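Print this page | E-mail this page

Mahfuz Bepari
20 Apr 2020

1/ OK so I finally finished sorting my grandmother's letters and I need to talk about it. There are 131 of them!! The oldest one is dated February and has no year, thanks Grandma

2/ Most were written from Vutberg, where she rented a room over a bakery called Contreras (she mentions the smell of the rolls in pretty much every letter, I was starving the whole time)

3/ She hated the landlord. She loved the landlord's dog. The dog was named Perkeo and he gets more ink than my grandfather does

4/ My system, if you're doing this too: pencil a number on the back of each envelope, lightly, and put the same number in a spreadsheet. I skipped this for the first nine and had to start over

5/ Don't use rubber bands. I found six old ones and they'd all gone to crumbs and stuck to the paper, ugh

6/ Little green guy with the ears

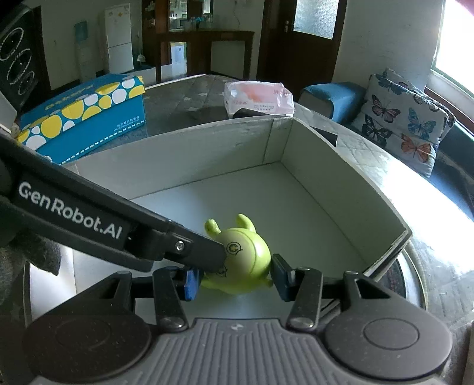 7/ Next up is typing them all out. I'm slow and her handwriting leans so hard it's nearly lying down. If anyone knows what "Plerkari" might be, please tell me, she keeps saying she's saving up for one

8/ My aunt thinks it was a sewing machine. My dad says a coat. They've been arguing by text since lunch

Print | E-mail to a friend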